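Setting up a curved monitor for long working days
Written by Samina Zaidi for the Liltley office handbook. Checked by Aqeel Arain.
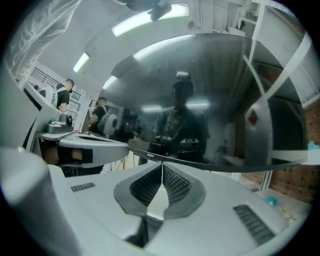 Most complaints about sore necks and tired eyes at Liltley come down to a screen that was placed on the desk on the first day and never adjusted. The procedure that follows covers position, cabling, resolution, brightness and scaling. It applies to any single curved monitor on a fixed desk. Users with two screens should read the Pundach layout sheet first and then return to the section on brightness.

Before you start

You will need a tape measure, a sheet of plain white paper, a dry microfibre cloth and the monitor's own power lead. Sit in your normal chair, set to your normal height, with both feet flat on the floor. If the chair is wrong, set the chair first. Everything else is measured from your eyes, and changing the seat afterwards means starting again.

Switch the monitor off at the wall before moving it. Lift it by the stand and the back of the casing. Do not grip the panel by its corners, as pressure on a curved panel can leave permanent bright patches near the edge.

Position

1. Place the stand so that the middle of the screen is directly in front of your chair. Line it up with the gap between the G and H keys if you mainly type, or with the centre of your main document area if you mainly read.

2. Set the distance. Sit back and stretch one arm out in front of you. Your fingertips should just reach the middle of the panel. On a very wide screen, move it slightly further back until you can read both ends of a line of text by moving your eyes alone.

3. Set the height. The top edge of the visible area should be level with your eyes or a little below. If you wear varifocal lenses, lower the screen further and check that you are not tipping your chin up to read the top line.

4. Tilt the top of the panel back slightly. Check for reflections with the screen off, then again with it on. If a window or ceiling light is still visible in the panel, turn the desk side-on to the window. Tilting further to avoid a reflection usually moves the problem to another light.

5. Leave at least 4 cm clear behind the casing so that air can pass and the cables are not bent sharply where they enter.

A Pleton arm may be used in place of the stand. Its spring must be adjusted to the weight of the panel. If the screen sinks or rises when released, turn the tension screw a little at a time and test again. Route the cables with enough slack for the full travel of the arm.

Cabling

Use the DisplayPort socket where both the computer and the monitor have one. HDMI is acceptable, but older leads may limit the refresh rate at full resolution. Push each plug fully home. A lead that is not seated properly causes flicker or a picture that drops out for a second and comes back.

Keep the video lead no longer than 2 m unless the desk layout makes this impossible. Coil any spare length loosely and fix it under the desk with a hook-and-loop strap. Cable ties should not be used on video leads.

Resolution and scaling

Open the display settings and select the resolution marked as recommended. If none is marked, look up the panel's native resolution in its manual. Any other value will make text look soft.

Next, open the advanced display page and check the refresh rate. Many computers start at a low rate even when the monitor can go higher. Choose the highest rate offered at the native resolution.

Set scaling last. Open a document in 11 point type at full zoom. If you lean forward to read it, raise the scaling by one step, sign out, sign in and check again. Do not lower the resolution to make text larger.

Brightness and colour

Let the monitor warm up while you do something else. Hold the sheet of white paper beside the screen and open a blank document. The two should look equally bright. If the screen looks like a lamp, lower the brightness. If it looks grey, raise it. Repeat at the time of day when the room is darkest and note both values.

Desks on the Jatoi floor are lit to 350 lux in the working area. Desks next to the windows are brighter and will need a higher setting during the day.

Turn off dynamic contrast and any mode labelled game or cinema. Choose the standard or sRGB mode. If the white areas look blue against the paper, change the colour temperature to the next warmer setting.

Cleaning

Switch off, allow the panel to cool, and wipe from top to bottom with the dry cloth. For marks that remain, dampen the cloth with plain water and wipe lightly. Never spray liquid on the panel. Window cleaner and alcohol wipes can damage the coating.

If problems continue

Flicker: swap the lead first, then try a different port.
Blurred text: check the resolution, then run the text tuning tool.
No signal after sleep: switch off automatic input selection in the monitor menu.
Headaches or neck pain after a week with the new settings: ask for a desk assessment. These are held on Wednesday mornings.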